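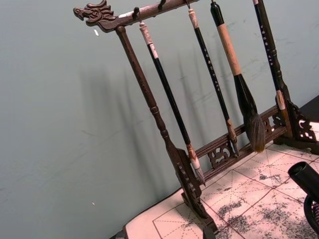
龙头笔挂 · 深色木 · 挂在上面的毛笔仅作搭配,不随笔挂出售

雕龙头毛笔挂

先说我自己为什么会卖这个。我写字写得一般,写了好多年还是一般,可是我特别爱买文房的小东西!笔筒、镇纸、水盂,家里抽屉都关不上了。以前我的笔都是洗完往笔筒里一插,笔头朝上,水全倒流回笔根里,日子一长胶就松,一写就掉毛,气得我呀。后来换了笔挂,笔头朝下,水顺着笔锋往下走,第二天笔尖还是收拢的,这才舍得把好一点的笔拿出来用。

这款是我挑来挑去留下的。说实话,最早看上的是那个龙头:嘴巴张着,后面一卷一卷的鬃毛,耳朵尖尖的,颜色跟架子是一样的深木色。横梁上面有几处颜色浅一些,旧旧的,我很喜欢这个味道。要是您想要那种油光锃亮、一点色差都没有的,那这款可能不太适合您,咱们先讲清楚,免得收到了不开心。

两边的立柱是车出来的,中间有一圈一圈的圆珠和圆环,擦灰的时候用干的软毛刷扫一扫就行,别拿湿抹布使劲蹭。

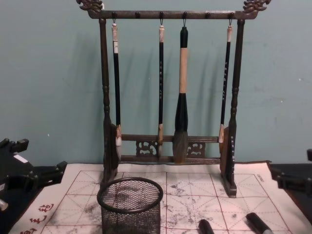 关于能挂几支,这是大家问得最多的。横梁正面一共六个小圆钉,间距均匀,笔上的挂绳或者金属小钩都能搭上去。我建议别一口气挂满,大笔的笔头一吸水就胖起来,跟旁边的挤在一起,干得慢,毛也容易压歪。像这样挂四支就很舒服,三支细杆的小笔,配一支大笔,大笔放在中间偏右。大笔的笔头垂下来,已经快到下面的横档了,所以特别长的斗笔或者提笔,下单前请先量一下,从挂绳量到笔尖,拿不准就把尺寸发给我,我帮您看。

下面的横档上还嵌了两块镂空的雕花板,花纹弯弯绕绕的,远看像个小门楼,我自己就是冲着这个才把它摆到书桌正面,没舍得塞角落里。雕花缝里容易积灰,棉签就能清理。底下的脚是扁扁宽宽的,摆在书桌上、垫着写字的毡子或者水写布上都可以,放平就好。

几个小提醒,都是我自己踩过的坑:
笔洗干净以后先用纸巾或者旧毛巾吸一吸,不滴水了再挂,不然水滴到木头上会留印子。
别放在暖气旁边,也别对着太阳晒,木头怕干。
挂大笔的时候尽量靠中间一点,两头挂轻的。
搬动的时候握立柱,不要抓着龙头提!我朋友 Graham Lambert 就这么提过一回,吓得我赶紧喊他放下。

发货和售后

店里的东西都是我和家里人自己打包,2 层纸箱,龙头那边会多塞一些泡沫。每天下午打包,一般 2 天内发出。收到以后请先别急着扔箱子,看一看龙头和镂空的地方有没有磕碰,有问题拍照给我,22 天以内都可以换。满 2000 元的订单我会另外送一本米字格练习纸,一本 20 张,初学的朋友用着正好。

木头的深浅每一批都会有点不一样,龙头上的刀工也是,介意的朋友可以先留言,我拍了手头这一批的给您挑。五月份补过一次货,颜色比之前那批略深一点点,我个人更喜欢现在这个。

同店还有 Jornis 系列的笔帘和 Tonarden 羊毛毡,经常有人跟笔挂一起带走,需要合并发货的话在备注里写一声就行。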